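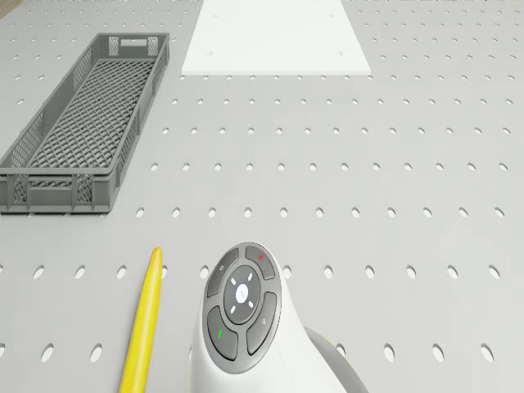 Fig. 1. Grey crate on a perforated surface.

4. Setting up a family support file

Use this section when a parent or other relative has asked for help on behalf of an adult living at home who has withdrawn from work, school or friends. You will need a Starnari coordinator login. Allow one visit or one long phone call to complete steps 1 to 8.

4.1 Open the file

1. Sign in to Starnari and choose New family file.

2. Enter the name of the relative who contacted you under Requester. Don't enter them as the client.

3. Enter the adult at home under Person concerned. If you have not spoken with this person, leave the Consent box unticked.

4. Choose a lead worker. The file can't be saved without one. If you are unsure who has room, leave it with Viktória Kozma at the Rocha office and she will assign it.

5. Press Save. The file number appears at the top right. Write it on the paper intake sheet.

Note: A file with no consent stays in Requester Only mode. You can record advice given to the family, but health details and letters are locked.

Caution: Never arrange a visit to the home that the person concerned doesn't know about. Unannounced visits and any form of removal from the home are outside this program. If a relative asks for either one, stop and call your supervisor. 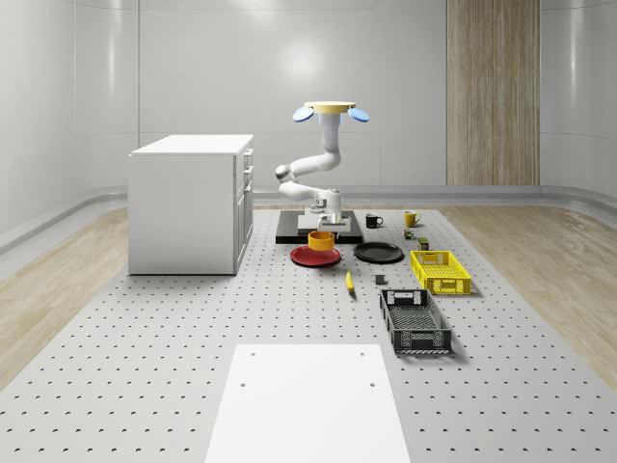 Fig. 2. White arm above the black platform.

4.2 Record fees and outside providers

6. Ask whether the family has signed or been offered a contract with a private support company. Select Yes, No or Not sure.

7. If Yes, add the company name, the amount paid and the date of signing. Scan every page of the contract, front and back. Scans over 49 MB must be split before you upload them.

8. If the family wants to cancel, print Form 137 and go through it with them. Keep a signed copy in the office and give them the original.

Note: Our own service is free to families. The Dadon travel subsidy covers up to $100 per file. It is paid to the worker and should not be entered as a fee.

4.3 First contact with the person concerned

9. Send the Redness letter from the Templates menu. It is one page and gives the lead worker's name, a phone number and a way to say no.

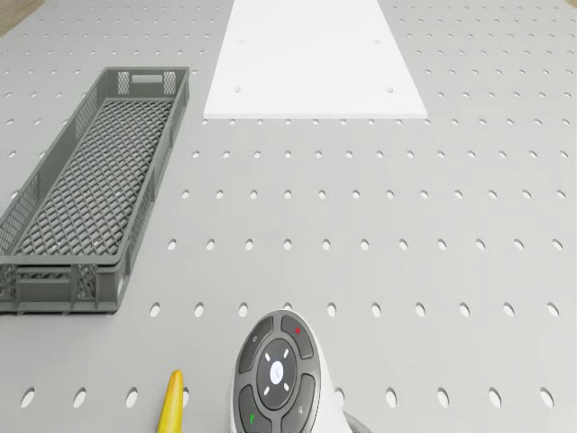 10. Wait 12 days before sending anything else. A reply by text, email or a note passed through a relative all count as contact. Log the reply in the person's own words.

11. If the reply is no, set the file to Paused and tell the requester that support for the family can continue. Don't send a second letter unless the person asks for one.

12. If the reply is yes, tick Consent, enter how it was given and book the first meeting at a place the person chooses.

Questions about locked files go to Hélder Sequeira. Have the file number ready when you call.

Section last revised Jun 12, 2024.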